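12 Sep 2026, booth 2, Drirnstead

Continued with the planner for the left arm. Yesterday's problem was still there this morning: Stakano gives a good path, but the controller receives the waypoints in bursts, and the elbow makes a small jerk at every burst. I had suspected the gains. After reading the log slowly I think the gains are innocent.

What I found: the queue between Stakano and the arm driver holds 64 waypoints. When it is full, the planner thread waits, and when it wakes up it stamps the next waypoints with the new time, so there is a gap in the trajectory. The driver tries to close this gap as fast as it is allowed. I changed the stamping so that the time comes from the path itself and not from the clock. It is one line in the sender and three in the test.

Replayed the same log, 676 waypoints, in the simulator. The velocity curve of the elbow is now smooth. The wrist still has one small step near the end, which I do not understand yet.
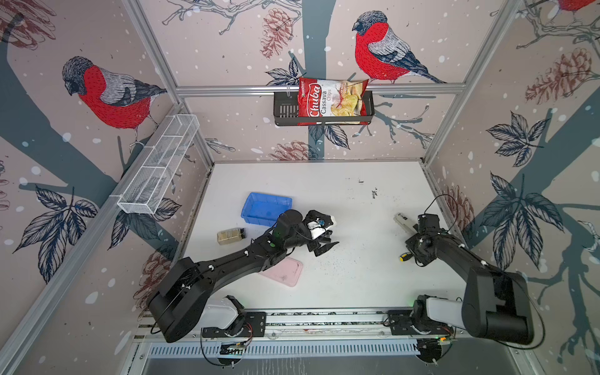

For perception I kept the Sampaio segmenter with the old weights from February. The new weights are better on small parts but they take 56 ms per image on this machine, and the grasp update then comes too late for the control loop. I would like to try them again with the smaller input size. The bird wallpaper gives false masks mainly at the dark leaves, so I added a depth limit and everything behind the table plane is thrown away. The tray edges are found well. Clear glass is poor in depth, as before, and the mask alone is not enough for a jar that is lying down.

Collision model: both arms share one scene now, but Drotard still loads the right arm in its home pose at start and corrects it only after the first joint message. If one plans in this short time, the result can be wrong. For now I wait for 3 joint messages before planning is permitted. Please do not remove this check, it is ugly but it is needed.

To do:

- find the wrist step, first compare with the raw planner output
- run the stamping change on the right arm also
- Sampaio new weights, smaller input
- ask for the Drotard start order to be changed in the launch file

Branch is `stamp-from-path`, not merged.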